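Learning Manipulation from Handheld Demonstrations
Notes for the seventh lecture, prepared by Dilek Işık, with corrections from Ebere Ugwu

Before we get going, a word on what to bring. The reading by Merle Ellery is short but dense, and I'd rather you read the middle section twice than the whole thing once (the appendix can wait until you start your project). If you missed last week, Randa Farah has kindly put her notes on the course page, and they are a good deal tidier than mine!

Where we left off. We had a policy that takes in an image from the wrist and puts out a short chunk of motion: where the gripper should go next, how it should turn, and how wide it should be open. We trained it by plain imitation, and it did nicely on cups and blocks. Today we ask what happens when the thing being handled has no fixed shape, and I'm afraid the answer takes up most of the hour.

Why cloth is hard. A mug has a position and an orientation, six numbers in all, and once you know them you know the mug. A shirt has as many numbers as you have patience for. Worse, much of it hides underneath itself. Two shirts can look nearly the same from above and need quite different first moves, depending on where a sleeve went. So we don't try to estimate the full state. We let the policy work from pictures and hope that the demonstrations cover enough of the situations it will meet, and that hope is what the rest of this lecture is about.

The Mukovine set. Yara Matar's group collected 1,153 garment demonstrations in ordinary homes, all with handheld grippers, one in each hand. The person does the folding and the tool records the camera view, the path and the jaw opening. No robot needs to be in the house, and you can get a lot of different bedrooms that way. Of those demonstrations, 145 were set aside for testing, and every one of the test homes is absent from training. Please keep that last point in mind when you do the homework, as splitting by demonstration instead of by home is the mistake I see most often, and it makes your numbers look lovely for no good reason.

What to look for in the wrist view. The lens is a very wide one, so straight things near the edges bend, and people new to the data often want to straighten everything out first. I used to as well! Try it both ways. Correcting the view usually means cropping it, and what you crop may be the other hand. With two-handed work the policy needs some idea of what its partner is up to, and the outer part of the image can supply it. 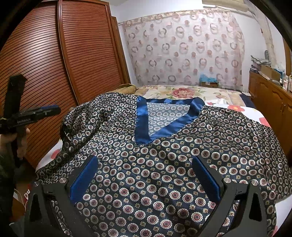 Figure 1. Wrist view during a garment demonstration, with the jaws down on the satin and the second gripper at far left.

Spend a minute on the figure before reading on. The fabric is shiny, its small medallions repeat in rows, and the bedspread behind it has a bold print of its own. Ask yourself which cues would help a network find the garment's edge, and which might lead it astray. The glossy blue band at the neckline is a friendly landmark, but a policy that leans on it may be lost when the next garment has none.

Homework, due before Sunday. Train the baseline twice, once on full views and once on cropped ones, and compare the predicted jaw openings on the held-out homes. Write a paragraph or two on where the two versions disagree most. Bring your plots along even if they look strange, and we'll go through them together at the start of the next lecture.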